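Why Toy Corn Comes Apart (and Goes Back Together Again)

Have you ever had one of those toy vegetables that splits in two when you "chop" it, and then sticks right back together so you can chop it all over again? I must have sliced the same little carrot 1049 times when I was small, and I never once wondered how it worked. I was too busy making soup! So let's wonder about it now, you and I, and take our time over it.

A real ear of corn grows on a tall green plant, and each ear is wrapped up in leaves called the husk. Peel the husk back and there are the kernels, sitting in long neat rows like people at the movies. Every kernel is a seed, and if you planted a dry one in warm soil it could grow into a whole new corn plant. The people who design play food know we look for those two things, the yellow rows and the green husk, so those are the parts they take the most trouble over.

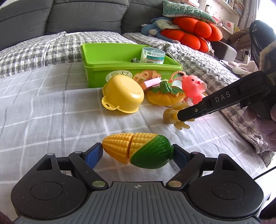

Now, about that split in the middle. Play food that you can cut is made as separate pieces, and something has to hold the pieces together until you're ready to slice. Many sets use little patches of hook-and-loop tape. One patch is covered in tiny hooks and the other in tiny fuzzy loops, and when they meet, the hooks grab hold. That lovely scratchy rip you hear when you chop is all those hooks letting go at once (my favorite part, I must say). Other sets use small magnets, and they come apart much more quietly.

Pumpkins are fun to pretend with too, especially in October. Did you know a pumpkin is a fruit? It grows from a flower and has seeds inside, and so does an ear of corn, if you look at it the way a plant scientist does.

Here's something to try at home. Spread a blanket on the bed or the floor, bring out a toy pot and whatever play food you have, and mix up all the halves. Then close your eyes and match them by touch. Bumpy kernels feel very different from a smooth husk! You can take turns with a friend, and whoever finds 3 matches first gets to decide what's for pretend dinner.

Written by Rosaura Cárdenas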